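**Progress report: Flatbridge computer refurbishment project**
Prepared by Gisela Bravo for Maximiliano Mansilla, Oltireck
12 November 2018

This report covers the work done since the last one in July. It deals with intake, the teardown work on donated desktop computers, parts, and what we need for the coming period.

## Intake

We have logged 1,476 donated desktop computers since the project began. Of these, 628 have been rebuilt and passed on to schools and family centers in the Flatbridge area. The rest are waiting for teardown, held for parts, or already sent to the recycler. Most of the recent donations came from the Sepúlveda office closure, and nearly all of those are full-size towers. They take up more shelf space than the small cases we received last year, but they are easier to work in.

Hard drives are wiped before a machine goes to the bench. Cirilo Nava keeps the wipe records, and copies are available if Oltireck wants them for its own files.

## Teardown and board inspection

The teardown procedure was rewritten in August. Each tower now goes on its side on the work table with the side panel off. The processor comes out early, so the socket can be inspected before anyone spends time on the rest of the machine. Under the old procedure the socket was checked last, and we lost a good deal of time rebuilding machines that then failed to start.

Open tower on the work table, processor socket empty and retention frame raised:

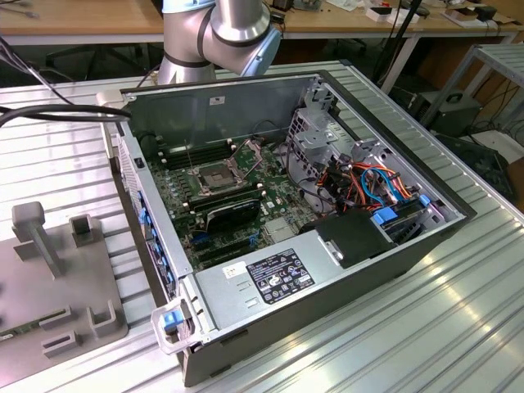
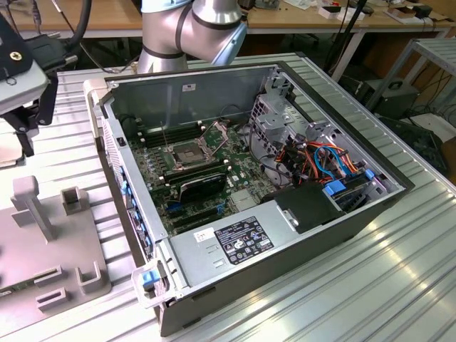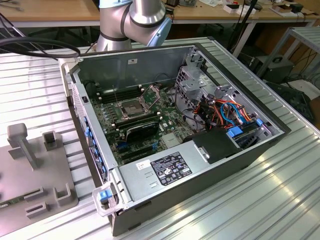 A bent contact or a damaged retention frame means the board is pulled and the case is stripped for parts. If the socket is good, Said Younis fits a tested processor and cooler with fresh thermal paste. Memory is tested one module at a time. Graphics cards are left in place unless the machine is going to a site that has asked for low power use.

Cabling remains the slowest part of the job. Several of the tower models have a crowded drive area, and the data cables get pulled loose when a drive is changed. Milagros Domínguez has written a one-page sheet on routing them. It is kept at the table, and new people are asked to read it before their first rebuild.

## Parts

Memory is not a problem at present. We have enough matched pairs to last through the winter. Coolers are short. Many of the Sepúlveda machines arrived with worn fans, and the replacements we bought from Teteck do not fit the older boards without an adapter bracket. We have ordered the brackets and are using salvaged coolers until they arrive.

We are also low on power supplies of the longer type. These can't be swapped for the standard size in the cases we have, so each failed supply takes a machine out of the line until a match turns up. At present 9 towers are held for this reason.

## Staffing and training

Two people completed bench training in this period and now work without supervision. Training includes static precautions, safe removal of processors, and reading board labels. We dropped the soldering session. Few people used it, and board repair takes more time than the machines are worth to the sites.

## Spending

Spending is within the approved budget. The parts line is running ahead of plan on account of the coolers, and the transport line is behind it by a similar amount, as Sepúlveda delivered its own machines. We ask for permission to move the unspent transport money to parts. No increase in the total grant is requested.

## Next period

We plan to finish the Sepúlveda towers first and then return to the mixed stock at the back of the storeroom. Delivery to the family centers will continue as machines pass final testing. The written agreement with the recycler comes up for renewal, and a draft will be sent to Oltireck before it is signed.

Questions about the parts figures should go to Said Younis. Everything else can come to me.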